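Jun 10, 2020 – pastry boxing, long table

Picking up where the last entry left off, which was me complaining about lids. The Kistico boxes got here, so today was croissants into containers, and I finally cleared the long table properly (it had been collecting everybody's chargers for weeks). Baking tray on the right, boxes in the middle, lids over on the left. I tried it the other way first and kept reaching across myself, so no.

I like the steel ones a lot more than I expected to! They look like something from a school cafeteria but the rounded corners wipe clean in one go, and crumbs are going to be the story of this week.
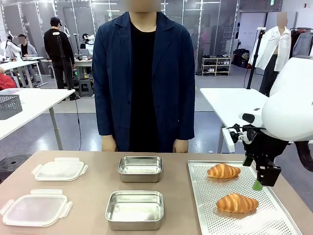
Anyway, the lids. Each one goes level with the container it belongs to, and please let's stick to that, because when they're stacked I grab the wrong one every single time. The clips need a firm push, both sides, and you have to start with the far side or the near one pops back up. I wrote this on the whiteboard too but somebody wiped it.

Croissants go in lying flat, one per container. Two will go in if you're mean about it, but then the lid sits on the crust and you get that sad dented top. The tray with the holes stays where it is between rounds – don't lift it to shake the crumbs off over the table, tip it over the bin like a civilized person.
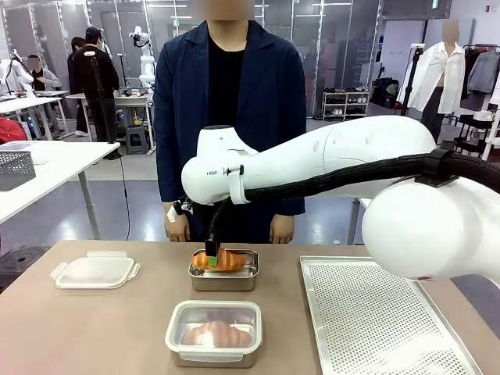 2 min read

Things to sort out before the next round. The Cakska order sheet says 20 lids and I make it 9 on the shelf, so either there's a second carton in the hallway or we're short. Also the label roll for Briltier is the wrong width. I can trim it but I really don't want to trim it.

Cleaning: warm water and the soft sponge on the steel, never the green scratchy side. The clear boxes get cloudy if they go on the bottom rack, so top rack only, lids separate. Hermans wants the plain boxes back by the end of June and I'd like them to go back looking decent.

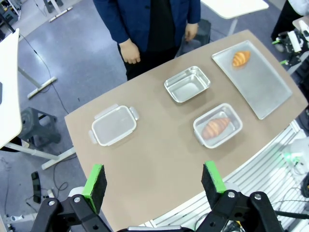 Long table: clear boxes, small steel tray, baking sheet on the right.

I keep going back and forth on clear versus steel. With clear you can see what's in there without opening anything, and that alone might settle it. Steel stacks nicer in the cupboard though. Will try a whole day with only clear ones and write down how it goes. Need more paper towels, and the bin by the sink is full again.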